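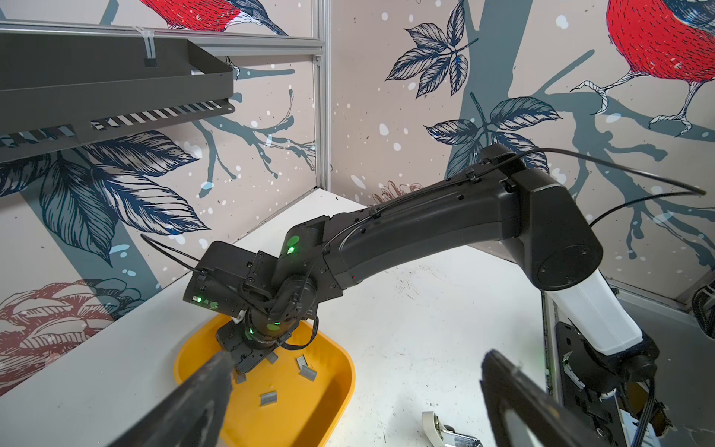 Mathis Ferrand objected last year that I am too hard on the Norkley survey, and that a small sample is better than none. I have kept his remark in the notes and still disagree with most of it.

Week 3. Reading a survey before you believe it

The claim: people in Norkley who walk to work sleep better than those who drive. You will find it in the Walley report, p. 12, and repeated without its footnote in the Nosholm leaflet.

What was asked. One question on travel, one on sleep ("Do you generally sleep well?"). Generally is doing a lot of work there. Shift workers were left out, and the report gives no grounds for it.

Who answered. Forms went to 544 homes. Almost 13 per cent came back. Ferrand says those who reply are probably much like those who don't. Perhaps. I would like to see some evidence, and he has yet to offer any.

What else might explain it. Walkers live nearer their work and get up later. Age is not reported. Neither is income, though the form asked for it.

Compare Moulin, where the same question was put in July and again in winter and the gap shrank to very little. The leaflet does not mention Moulin.

For the seminar: bring the Walley footnotes and rewrite the headline claim so that you would be willing to sign it. One sentence, no graphs.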